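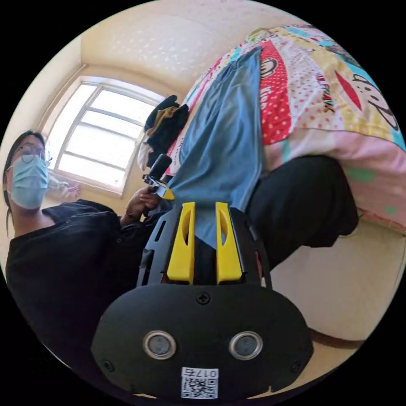
4.2 Setting up a crisis timeline

A timeline holds dated entries from diplomatic cables, memos and meeting notes in the order they were written or received. Complete section 4.1 (Importing records) before you start. You need Editor rights in Clirlow Archive.

1. Open the Projects menu and select New timeline.

2. Enter a title. Titles may not contain a slash or a colon.

3. Under Date basis, select Sent, Received or Logged. For cable traffic between embassies and a foreign ministry, Received is the usual choice.

Note: The date basis applies to the whole timeline and cannot be changed once the first entry is saved. To compare two bases, create a second timeline from the same records.

4. Set the home time zone. Entries from other posts are converted for sorting, but the local time on the record is kept and appears in the Source column.

5. Select the record sets to include. A timeline holds up to 3,000 entries. Larger sets must be split by post or by month.

6. Click Build. A progress bar appears at the top of the window. Do not close the tab until it clears.

4.2.1 Marking actors

1. Open the Actors tab and click Add.

2. Enter the government, ministry or office. Use the name in force at the time of the record – renamed ministries are linked later, under Aliases.

3. Assign a role: Sender, Recipient, Copied or Mentioned. An actor may hold up to 3 roles in one entry.

4. Click Save actor. The actor list scrolls after 20 lines.

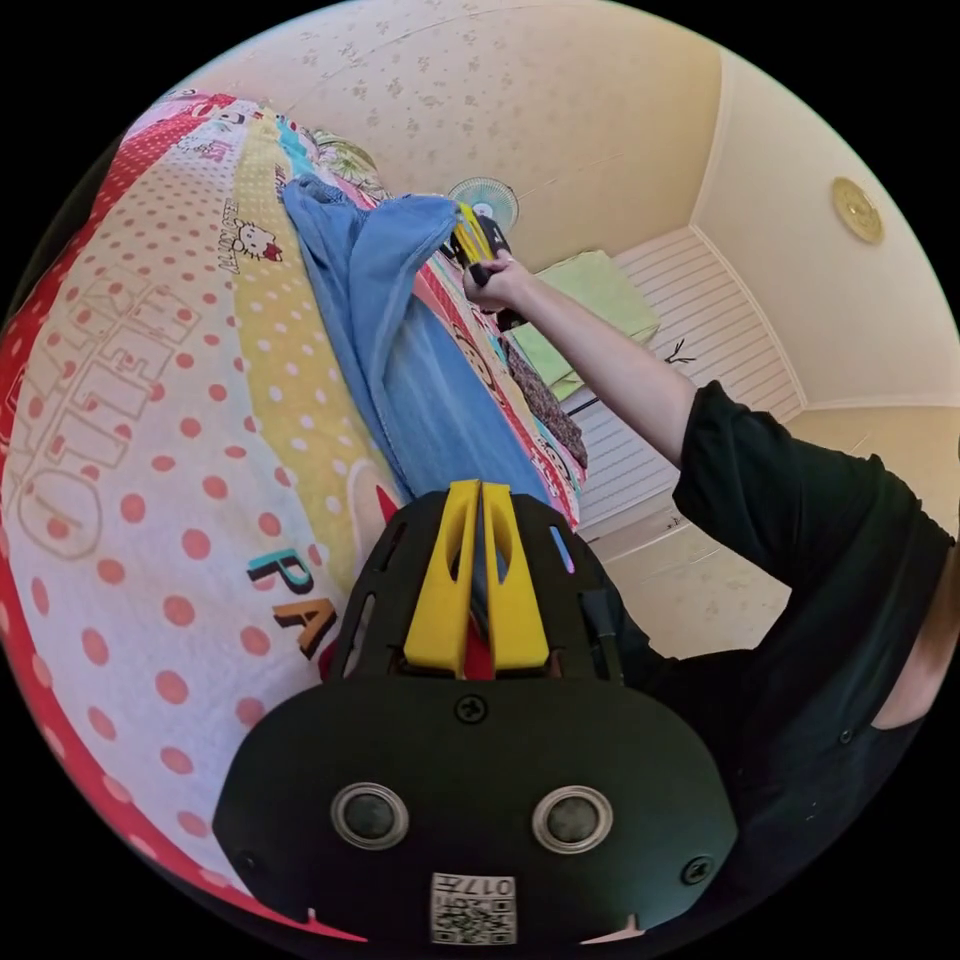 Figure 4-3. Gripper with yellow fingers, label 017.

4.2.2 Recording threat assessments

1. Select an entry and open the Assessment panel.

2. Paste the passage in which the author states an expected outcome. The limit is 800 characters.

3. Choose a confidence level from the Zindberg scale. Leave the field blank if the author gives no indication.

4. Click Lock.

Caution: Locking an assessment removes all earlier drafts of that passage. Export the drafts first if they are needed for review.

Caution: Do not enter your own reading of the passage in this panel. Use the Comment field, which is left out of the Sernton and Trnka export formats.

Section revised February 5, 2025. Technical contact: Thaddeus Park.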